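Planda is a set of short episodes on small-scale tidying: baskets, little tables, and what goes where. I love this one — it started as a Thursday side project and now holds 982 episodes!

## What's in it

The main props are a mint-green metal table with a perforated top and black plastic baskets with slotted sides. Most episodes put the baskets beside the table on a wooden work surface.
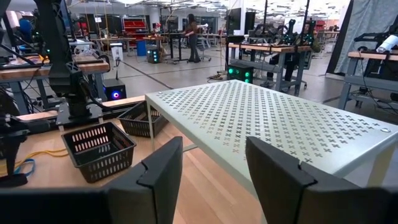
Layouts come in 11 families, and `layouts.md` has a sketch of each. My favorite is `side_pair`, so start there if you're just browsing.

## Splits

- `train`: 800
- `test`: the rest

Labels by Myung-ja Jin. Fergal Ní Bhriain fixed five bad basket tags in March — thank you!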